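Teaching the Laundry Task by Remote Control
Posted by Awuor Gachanja 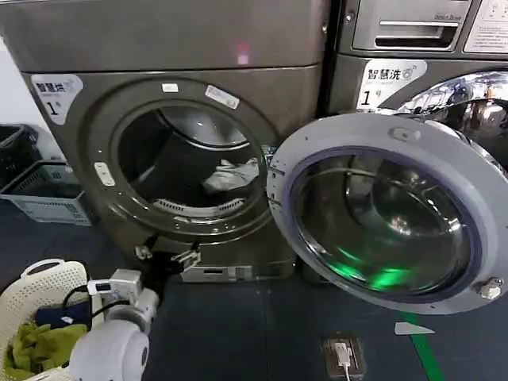

The arm at the washer, with the door open and a cloth in the drum.

The laundry task entered its second phase in December. The first phase, which we called Fidley, covered folding on a table and closed with 1,353 accepted demonstrations. The present phase is named Jakel. It concerns loading and unloading a front-loading washer, and all of its demonstrations are given by remote control.

Each operator works in a session of 60 minutes and then rests. One demonstration consists of moving a single garment between the basket and the drum. Operators are asked to keep the gripper clear of the rubber gasket and to approach the opening at a steady pace. A demonstration in which the arm touches the glass is kept, but it is marked for review.

To date, 442 demonstrations have been recorded and 11 have been set aside. Most of those involved dark garments, which operators found difficult to judge on the wrist camera view — a matter I had underestimated when I wrote the session guide. The guide has been revised accordingly.

Closing the door remains outside the present phase. It requires more force than the operators can readily sense through the controls, and it will be taught by hand at a later date.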